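Household task automation (bench testing)

Household task automation, in the narrow sense used by the Rokness test series, is the assessment of general-purpose robot arms on domestic and light shop-floor chores performed at a fixed table. It excludes single-function appliances such as dishwashers and robotic floor cleaners. The usual subjects are tidying, sorting, packing away games and passing small items between hands.

Background

The series began at a workshop in Pruvville, where benches had previously been used for parts sorting. Industrial arms of the period handled known parts in known positions with few faults, but performance fell sharply when objects were mixed, unpositioned or partly covered. Domestic clutter presents all three conditions at once, and the Rokness protocol was written around it. A task is scored as complete only when every object has been left in its assigned place without human contact. Partial credit is recorded separately and does not enter the published rate.

Method

Two arms share one tabletop and work from opposite sides. Each carries a two-fingered gripper and a wrist camera. The tidying sets use board game pieces, coloured blocks and small toys, chosen for their range of sizes and for the frequency with which such items are found on floors and tables in ordinary homes. A full run consists of 300 attempts, and no object set is used for more than 2 runs. Operators may reset the table between attempts but may not adjust the arms.

Thin objects are treated as a separate class. A narrow piece offers little surface to the fingers, and when both grippers work at the same point each tends to block the other's camera. Tapered fingers reduce the obstruction at the cost of grip area. 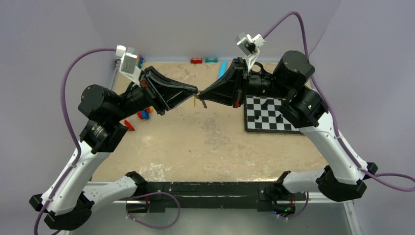 Horgan objected that a bench of this kind says little about a home, where the table is never at the right height, the light changes through the afternoon and somebody's elbow is generally in the way. The same comment held that a machine needing several minutes to put away a chess set has not done a chore in any sense a household would recognise, and asked that elapsed time be published beside the completion rate. The protocol was amended in September to require it.

Results

Pick-and-place of rigid blocks is regarded as largely solved at bench scale. Transfer between grippers remains less dependable, the usual faults being early release and rotation of the object during the exchange. Small game pieces are often knocked over on approach, and a fallen piece generally calls for a different grasp from a standing one. Around 3,000 attempts had been logged when the Rokach supplement was issued on Jun 26, 2023. It added folding, wiping and cutlery sorting to the task list and left the scoring rules unchanged.

Shop-floor use

Kitting and tote sorting have been trialled under the same rules. Completion rates are higher than for household sets, owing mainly to the smaller variety of parts. Labour savings have not been assessed, and the protocol makes no allowance for the time spent setting up the bench.

See also

Bimanual manipulation
Grasp planning
Service robot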